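Tukholm perception and planning work, progress report for March
Prepared for Jozef Visser, Idport

Summary

The new planner is in and running on the arm. I'm less happy with the perception side, and I would ask you to read the headline number below with some care before it goes into the slides.

What we ran

We logged 2488 grasp plans this month. Of those, 1439 were accepted by the checker and sent to the arm. The rest were thrown out before any motion, mostly for predicted contact. Seung-woo Gil considers that a healthy rejection rate for a checker that is doing its job. I think a good part of it is the depth filter inventing surfaces and the checker believing them. We haven't separated the two cases yet, and until we do I don't want the acceptance figure quoted as planner performance.

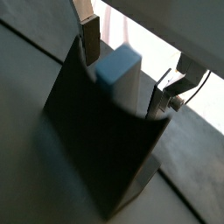 Occlusion handling is the item we promised you last quarter, and it is the one furthest behind. The Ji module is supposed to keep a guess about the hidden part of an object and update it as the wrist view changes. In the replays it does this well with boxes on an open table. Put a dark curved sheet in front of a blue-topped block, so that the lower part of the block is out of view, and the module has to decide where the block ends. It tends to pick a short block, and it is very sure of itself. Matte black surfaces also give us thin depth data, and a bright background makes that worse. Seung-woo has a patch that widens the uncertainty near dark edges. It helps in replay. I haven't seen enough live runs to say more.

Planner

Planning time is down after we stopped rebuilding the collision map on every cycle. The map can now be up to 12 frames old, which worries me in clutter. The Sarndale team suggested a staleness check and we'll try it.

Tooling

The replay viewer works and people use it. Labeling is still done by hand, and 80 clips are waiting.

Next month

Split the rejections by cause. Test the edge patch on the arm with the map age logged. I would hold off on the second gripper until both are done.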